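Ravgate Student Robotics Forum
Simulation and Coursework

Wrist camera view in the simulated kitchen unit: approach and grasp checks

Posted by Anneli Kokkonen, 29 April 2025

I am the faculty advisor of the automation club at Itley Secondary School. Our members are preparing an entry for the Ulteson simulation challenge, in which each team must submit a program that moves a two-finger gripper to an item, closes on it, and lifts it. Points are awarded for the approach as well as for the lift.

Our difficulty concerns the approach. When the students review the view from the wrist, they cannot agree on where the gripper is in relation to the room. The walls, the floor, and the fixtures all appear at an angle, and the fingers cover part of what they wish to measure.
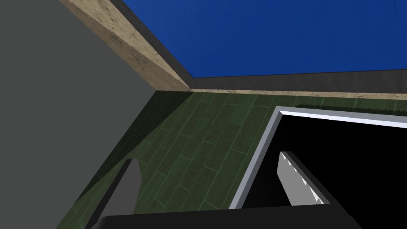

Open gripper over the green plank floor, with the left finger outside the white rim and the right finger inside it.

The students would like to use the white rim as their reference line. Some of them prefer the corner where the beige trim meets. I should be grateful for advice on which is more suitable, and on how a grasp should be checked before the lift is started. The club has used 2 of its 3 permitted trial submissions.

Shukla Learning Center, Instructor Account

The club is advised to use the corner. A rim close to the gripper shifts a great deal in the view with each small movement of the wrist, and it may be hidden completely at the next step. A fixed corner of the room is farther away and changes more slowly. Students should record the position of the arm at each step and compare it with the view, and should not attempt to work from the view alone.

Please also note that the gray wall occupies a large part of the left side in your picture. A program that searches by color will need a rule for large plain areas.

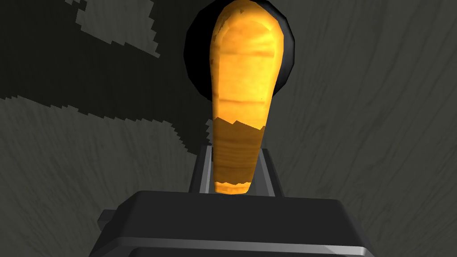
Checking a grasp before the lift is a separate matter, and our center teaches it as a separate lesson. Students are asked to write down the position of each finger, the height of the contact, and the part of the item left free. With the tall yellow-orange item, the fingers hold only the lower third, so the greater part of it stands above the fingertips. Teams should test the lift at a low speed first and raise the speed in small steps. The jagged shadow on the surface behind should be excluded from any edge detection.

ravgate_member_1485

We used the rim last February and it was fine. Set the arm speed to 80 percent or lower. I do not remember the other settings.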